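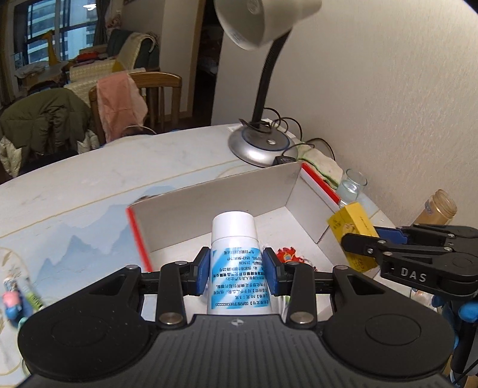 Kerstin Oltmanns has kept the shop in Grovton for 20 years, and she still reads every label before she puts a thing on the shelf. I visited her in April, a little before closing time, to ask how a small pharmacy survives in a town of 887 people. She made tea first. Then she talked about print. "Take a white bottle with blue stripes on the label and small Chinese text," she said. "I can't read the words, but I can find the numbers, and a phone number is already something. You can call."

Many of her customers come from the farms near Tokusley, and some of them drive 50 miles. They bring questions more than prescriptions. "They ask if two medicines can be taken together. They ask about the dog also," she told me. She keeps a paper notebook with these questions, and it is now the fourth one.

I wanted to know if the big chains make her afraid. She thought about this for a long moment. "When Fostota opened their store, I lost customers in the first winter — mostly the young ones. A part of them came back. The old people never left, but old people die, this I must also count."

The rent is 1,000 dollars a month and has not changed since her second year. The owner lives upstairs and gets his blood pressure measured on the chair next to the window.

She does not plan to sell. Her niece is studying pharmacy and has worked in the shop for two summers. "She is faster than me on the computer," Kerstin said, and went to turn off the sign.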